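About Us

Votarura is a small secretariat for organisations that want to cooperate across borders and have discovered that wanting to is the easy part. We arrange the meetings, write the minutes, chase the signatures and find out which of the four versions of the agreement is the one everybody thinks they signed.

We began as a shared desk between two municipal networks, Pretau and Daza, which had been sending each other warm letters of intent for 10 years. The letters were excellent. Very little happened as a result of them. Eventually both networks agreed to pay for one office whose job was to turn the letters into dates, budgets and people on trains, and Votarura is what that office was called once the naming discussion had been adjourned for the third time.

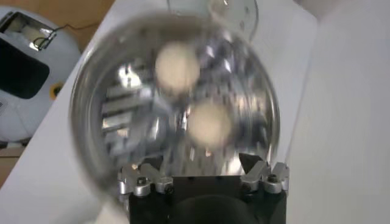
Two pale rounds behind clear glass.

What we do

Most of our work is twinning, in the broad sense. A water utility in one country would like to know how a water utility in another country bills its customers without being shouted at. A training college would like to borrow a curriculum. We match them up, draft a short agreement (two pages, and we are strict about it) and stay in touch until both sides can manage without us.

We also run the Zarketti Exchange, a gathering held every September for people who handle international cooperation in towns, colleges and public services. Ministers are welcome and are given the same name badge as everyone else. There is one plenary session. It used to be longer. The remaining time goes on small tables, where participants bring a problem they have and leave with the telephone number of somebody who has already had it.

Between Exchanges we keep a register of cooperation agreements, currently holding 1000 entries. Some are flourishing, some are asleep, and a few were last heard of when fax numbers still appeared on letterheads. Any member may search it. We would be grateful if members would also update it.

How we are run

Votarura is a non-profit association. Members elect a board, the board sets a work plan, and the office carries out the work plan while explaining to the board why it has changed. We are funded by membership fees and by project grants, and we publish our accounts in the same font size as the rest of the annual report.

Our working languages are English and French. Interpretation into others can be arranged for events if we are told in good time, and "good time" does not mean the evening before.

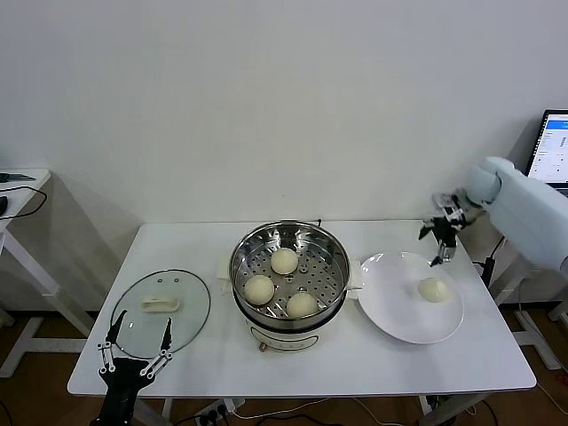
Three steamed buns in the basket, lid to one side.

Joining

Membership is open to local authorities, public bodies, colleges and non-profit networks. There are 3 fee bands, based on the size of your organisation and not on how important it feels. Applications are read by the office and approved at the next board meeting.

You will need a letter from whoever is allowed to sign letters, a short note on what you hope to share, and another on what you hope to learn. The second note is usually the more useful one. Please don't send a brochure.

For membership and register enquiries, use the contact form. Questions on the Exchange go to the events desk, which is the same desk with a different inbox.

Page last updated: 24/01/2018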